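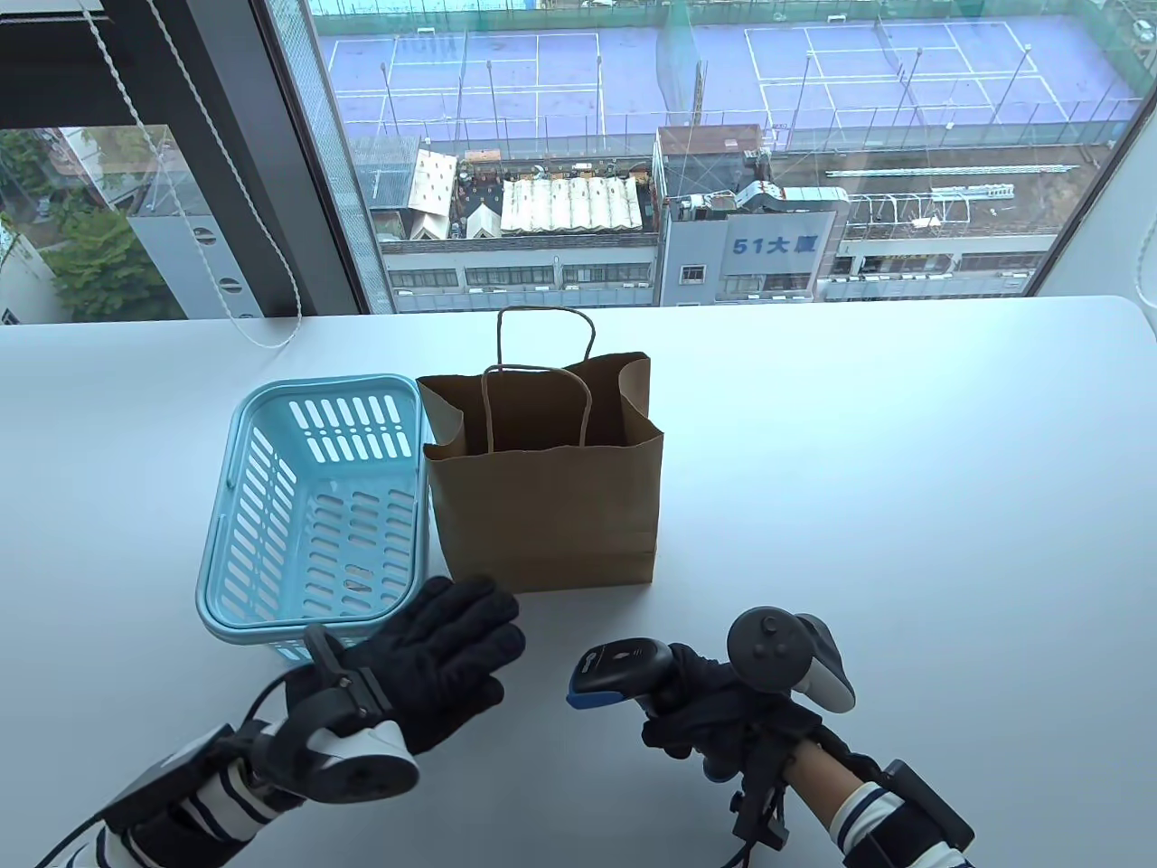
Do you scan small snacks before they go in the bag, or after?
Before. Every stick and packet gets scanned on its way from the basket to the bag, and once it's in the bag I leave it alone.

Several of you asked me that after my last thread about packing snack orders, so I'm going to go through the whole setup, and I apologize in advance because I can talk about bags and baskets for a very long time.

The basket first! Mine are plain plastic laundry-type baskets with slots all over, and I love them for small things. You can see in from the side, you can see in from the top, crumbs fall straight through, and when one gets sticky you rinse it in the sink and it's dry by the time you've had your tea.

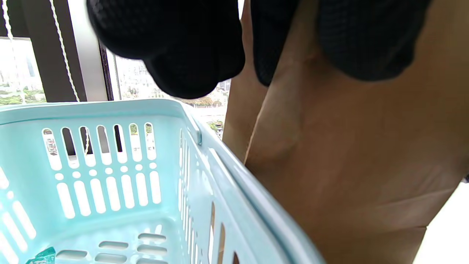

Daylight through the slots, with the paper bag right next door.

I park the bag right up against the basket, touching if I can. I used to keep it at the other end of the table (I thought I needed the elbow room) and all I got was a lot of reaching and the occasional sausage stick on the floor. Ye-seo Kang was the one who shoved the two together one afternoon back in November and walked off without a word. She was right.

Open the bag all the way before you start. Put your whole hand down inside and push the bottom corners out so it stands by itself, and get the handles up out of the way. A bag that's only half open will fold in on you the minute you try to drop something skinny into it.

We get our bags from Zosutwood, 300 to a carton, plain brown with the twisted paper handles. Someone asked if we'd ever print a logo on them. Maybe one day! For now I like them plain, and Flosum is a small enough operation that people know who their snacks came from.

Now, stick packets. Instant coffee, sausage sticks, all those long slim things. They are my favorite to eat and my least favorite to pack, and they love to lie down across the bottom of a basket at an angle.
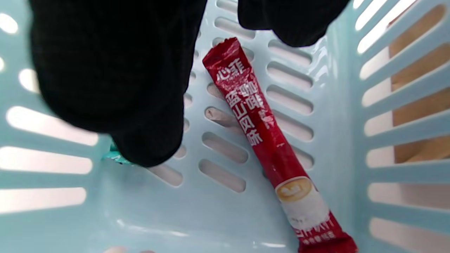
Coffee stick, Blue Mountain flavor (蓝山风味).

My advice with these is to take them one at a time and pinch them near an end. If you grab a handful you end up fanning them out like playing cards to find the barcodes, and it takes twice as long. Coffee goes in along the side of the bag so the crimped ends don't get bent under something heavier.

For scanning, hold the packet up and a little tilted, and bring the scanner toward it. Shiny wrappers can be fussy by a big window, so if it won't read, turn the packet a bit before you start pressing the trigger over and over. (I say this as a longtime presser of the trigger.)

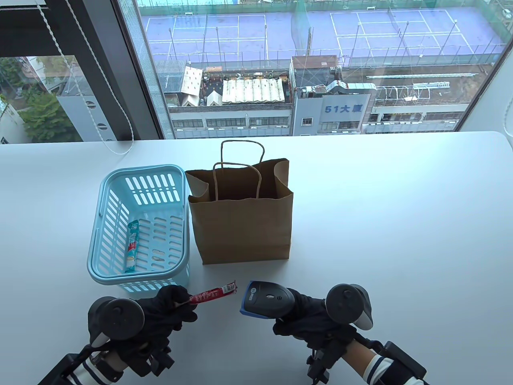 One stick up by the scanner, another still in the basket.

Han-gyeol Ban wants to know about the order for mixed bags. I do boxes and tins first, then pouches, then sticks down the sides, and anything that crushes on top. The Geum order last week had 76 pieces in it and I split that across 3 bags, which felt generous until I picked one up.

And for the person in Brudport who asked where to buy the baskets: any housewares store, laundry aisle, pick one with handles that fold flat. I'll answer the question about tape tomorrow, I have opinions and it's late.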